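**Category: Visits and Open Days / Robotics**

## What should a school group expect at the Grandby open day robot demonstration?

Our school intends to bring a group to the Grandby open day in November. The program lists a "kitchen tabletop demonstration" in the Gauthier Room, presented by Zekus. I would appreciate guidance on three points: what the students will see, whether questions may be asked while the arm is moving, and whether younger students can follow it. The printed program gives the room and very little else.

---

### Answer 1 (accepted)

The demonstration concerns handling of ordinary household items. The arm works over a white table set with a toaster oven, a colander, a plate, and small bowls or dishes holding play food.
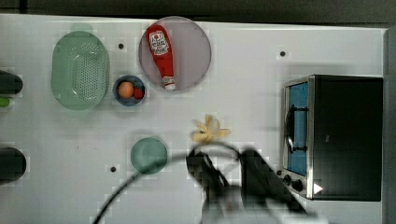

**Sylvie Li**
Visitor Programs Coordinator, Grandby

Each session is open to 2 school groups, and the Gauthier Room admits no more than 100 visitors at one time. Groups should report to the Gristgate entrance, where passes are issued. Total attendance for the day is limited to 300, and places are not held for late arrivals.

Questions are welcome at any time. The presenter may wait until the arm has come to rest before answering – please advise students of this in advance. Visitors remain behind the floor line throughout, including during breaks.

With regard to younger students, we find that they follow the session well when they are told beforehand which items will be on the table. A ketchup bottle is
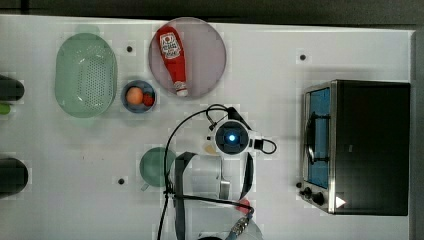
easier for them to discuss than an industrial part, and teachers may wish to ask the class how they would pick it up themselves. A worksheet is available from the front desk on request. It was written for middle grades and may need to be shortened.

---

### Answer 2

I attended last year with a group of adults. The seats along the side wall provide a better view of the arm than those facing the table, where the presenter often stands. The spoken introduction was long, and the sound at the back was poor.
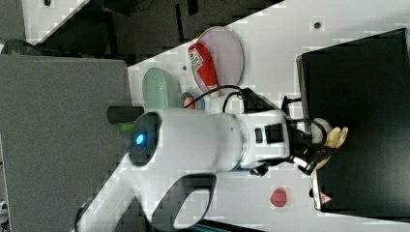

*The Zekus arm extended over the table, in a sideways-oriented view. Grandby open day.*

I would also recommend eating beforehand, as the line at the cafe did not move.

– Keegan Wong

---

### Answer 3

Parking is behind the Gristgate building. Buses must use the second entrance. I do not know about the robot.

---

**Comment from the original poster:** Thank you. We have requested the morning session. Could Ms. Li confirm whether the worksheet can be sent by email before the visit?

**Reply, Sylvie Li:** Yes. Please write to the front desk and state the name of the school and the grade level.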